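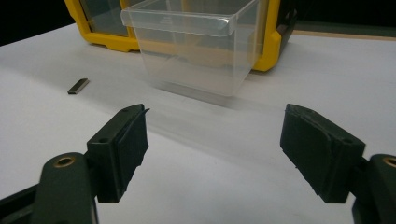
Visit notes, Hedegaard open day, 2018-11-04

Back late, typing this up before I forget half of it. Went to look at small-parts handling for our packing corner, with a view to what we ask for in the April budget. Mikkel Eskildsen came along for the electrical side and to stop me signing anything.

Getting there

Parking behind the loading dock, badge from the front desk, coffee in paper cups. Three halls but only the middle one matters to us. Conveyors in the first (skip), pallet wrappers in the last (nice, too big, skip). Long line for the tour so we did it backwards.

What we saw

Hand-held grippers first. Two jaws, dark green plastic arms, brass-colored bushings, black finger pads with a rubbery facing. A small bin and one small part on a white table. I like the hand-held version for planning. You can find out if a part can be picked at all before paying for an arm to hang it on.

Look hard at the pads though. Facing was frayed along the edges, starting to peel at the top corner on one of them, the other one rough and torn along the top. So pads are a running cost and need their own line in the budget. Last year we put in for a labeler and forgot the rollers, and I am not doing that conversation again.

There's a small screw hole in the top of the pad. Asked if we could swap pads ourselves, was told yes, a few minutes each. Want that in writing.

Dravero had the next stand. Complete cell, arm plus guarding plus a table, everything bolted to one base. Tidy. Also 81 inches wide with the doors open and our corner is not. They do a narrower one but the lead time is 37 weeks, which kills it for this budget year unless we order before the money is approved. Asked about renting. Man went to find a collegue and we never saw either of them again.

Bavex sell the fingers and pads only, no arms. Good talk, best of the day. They'll do a box of 100 pads in whatever facing we want and take back unopened ones. Mikkel wanted to know if the facing is glued or molded. Glued on the standard ones. Molded costs more, they'd send both to try. Gave them my card.

Hornonano was in the program but the stand was closed when we got there. Left a note.

Things to budget for that weren't on my list this morning

Spare pads, at least one full set on the shelf before go-live
Bins. Ours are all different sizes and whatever we buy will want them the same
An air line to the corner if we go pneumatic (Mikkel says get the electric, he doesn't want to run the pipe)
Training, 11 hours per operator according to Hedegaard, quoted separately
Somebody's time to do trial picks with our own parts. Probably mine

Where I've landed

Two steps. Hand-held gripper and a box of pads this year, out of the small tools money, no approval needed. Run our real parts through it, the flat metal pieces especially as those lie right down on the table and I want to know how we get under them. Then put in for the arm in April with a list of what worked and what didnt.

Mikkel would go straight to the full cell. His point is that two purchases means two lots of paperwork and he's right about that. We argued it most of the way home and didn't settle it.

To do: chase the Hedegaard quote, ask Bavex for the sample pads, measure the corner again with the door open this time.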